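검색어를 입력하세요 검색 전체 기사 제품 공간

붉은 벽은 정말 물건을 돋보이게 하는가
작은 칸에 짙은 색을 칠하라는 유행을 의심해 본다

지난겨울부터 인테리어 업계 사람을 만날 때마다 같은 말을 들었다. 좁은 공간일수록 진한 색을 쓰라는 것이다. 책장 한 칸, 현관 옆 벽감, 책상 위 선반 안쪽까지 와인색이나 벽돌색으로 감싸면 안에 놓인 물건이 "살아난다"고 한다. 마감재 업체 Lullthorpe의 카탈로그는 232쪽인데, 앞쪽의 25쪽이 전부 붉은 계열이다. 회색 돌무늬 바닥재와 묶어 파는 Bronder의 안내문에도 비슷한 문장이 있다. 무엇이 어떻게 살아난다는 것인지는 두 곳 다 쓰지 않았다.

나는 이런 말을 잘 믿지 않는 편이다. 흰 벽이 유행할 때도 물건이 산다고 했고, 회색 벽이 유행할 때도 그랬다. 그래서 카탈로그는 덮어 두고, 평범한 물건이 붉은 벽 사이에서 어떻게 보이는지부터 따져 보기로 했다. 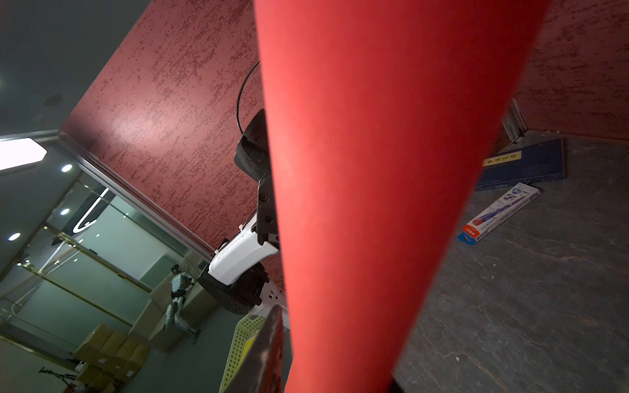
짙은 붉은색 마감과 회색 돌무늬 바닥. 안쪽에 남색 책이 비스듬히 놓여 있다.

붉은 원통을 붉은 벽 앞에 두면 어떻게 될까. 업계 설명대로라면 같은 계열끼리 어울려 깊이가 생겨야 한다. 내 눈에는 원통이 커서 보일 뿐이다. 한쪽 면에 분홍빛이 도는 밝은 부분이 있어 둥근 모양은 읽히지만, 크기를 반으로 줄이면 벽에 묻힐 것 같다. 오히려 눈이 가는 쪽은 책이다. 그것도 남색 표지보다 책등의 옅은 노란색 라벨이 먼저 들어온다. 라벨에 한자가 적혀 있으니 눈이 한 번 더 머문다. 이 정도 대비라면 벽이 무슨 색이어도 통했을 것이다.

디자이너 Danish Awan에게 이 이야기를 했더니 반쯤만 동의했다. 그는 벽의 색보다 표면을 보라고 했다. 매끈한 빨강은 플라스틱 장난감 상자처럼 보이기 쉬운데, 얼룩과 줄무늬가 섞인 표면은 멀리서 한 덩어리로 가라앉는다는 설명이다. 그럴듯하다. 다만 그가 이런 무늬 마감을 주로 권하는 사람이라는 점은 적어 두어야겠다.

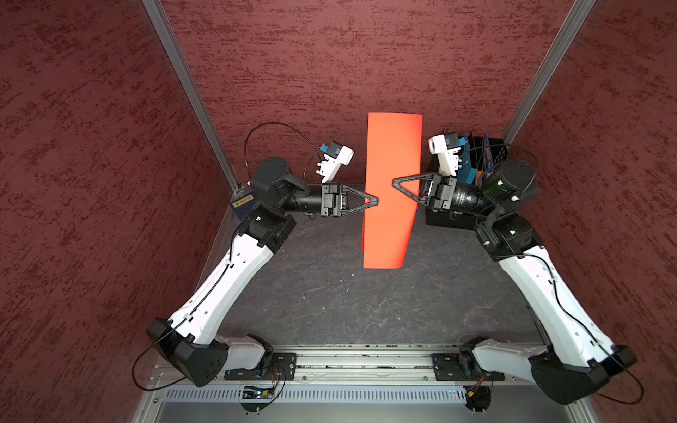 최종 수정: 화요일 16:25

주황색은 더 까다로운 경우다. 색상환에서 빨강 바로 옆에 있고, 잡지에서는 "따뜻한 조합"이라는 말로 넘어가는 자리다. 주황색 시트를 검붉은 벽으로 둘러싸인 곳에 가져다 놓으면 예상보다는 잘 보인다. 내 생각에 공은 벽보다 바닥에 있다. 어두운 회색 바닥이 아래에 깔리면 밝은 주황은 웬만해서 지지 않는다. 바닥까지 붉은색이었다면 이야기가 달랐을 텐데, Lullthorpe가 파는 세트 중 하나가 바로 그런 구성이다. 이름은 Mustus. 벽과 바닥을 같은 색으로 맞춘 이 세트를 전시장에서 16분쯤이 아니라 정확히 16분 들여다보았고, 나올 때는 눈이 뻑뻑했다. 위에 무엇이 놓여 있었는지는 기억나지 않는다.

조명 탓도 해야 한다. 카탈로그 사진은 대개 불을 넉넉히 켜고 찍는다. 저녁의 보통 거실에서 검붉은 벽감은 그냥 어두운 구멍이 되기 쉽고, 모서리에 은색 알루미늄 몰딩이라도 둘러야 칸의 경계가 겨우 보인다. 몰딩 값은 견적서에서 따로 붙는다.
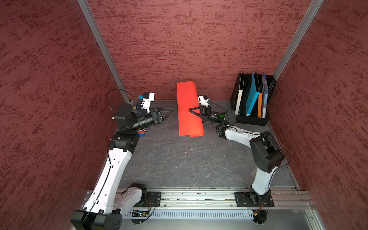 작은 물건을 어디에 두느냐는 문제는 색 이야기에서 늘 뒤로 밀린다. 독자 편지를 보면 정작 고민은 그쪽이다. 열쇠, 약, 충전기, 아직 뜯지 않은 상자. 그런 물건은 벽 앞에 서 있기보다 바닥에 누워 있고, 벽은 배경 노릇을 할 기회조차 별로 얻지 못한다. 어두운 회색 바닥에 놓인 작은 파란 상자가 좋은 예다. 붉은 라벨이 붙어 있어 벽 색과 맞춘 것처럼 보일 수는 있겠지만, 상자를 찾게 해 주는 것은 파란색이다. 곁에 있는 짙은 남색 물건은 같은 파랑 계열인데도 훨씬 덜 띈다. 이 차이를 벽이 해결해 주지는 않는다.

Penrose 매장 직원은 색 견본이 1000가지나 있으니 맞는 빨강이 반드시 있다고 했다. 견본은 손바닥만 했고, 나는 그 크기로 벽 세 면을 상상할 자신이 없었다. 그래도 칠하겠다는 사람에게는 순서를 바꿔 보라고 하고 싶다. 칸에 넣을 물건을 먼저 꺼내 놓고, 바닥판을 고르고, 벽은 색지를 세워 며칠 지내본 다음에 정한다. 책등이 노랗거나 상자가 파랗다면 지금 벽으로도 충분할 가능성이 크다. 우리 집 선반 안쪽은 아직 흰색이고, 색지는 1월에 떼었다.

관련 기사
돌무늬 바닥재, 무늬가 반복되는 지점을 찾아서
책등이 보이게 꽂을 것인가, 눕힐 것인가
알루미늄 몰딩 견적서 읽는 법
흰 벽으로 돌아간 사람들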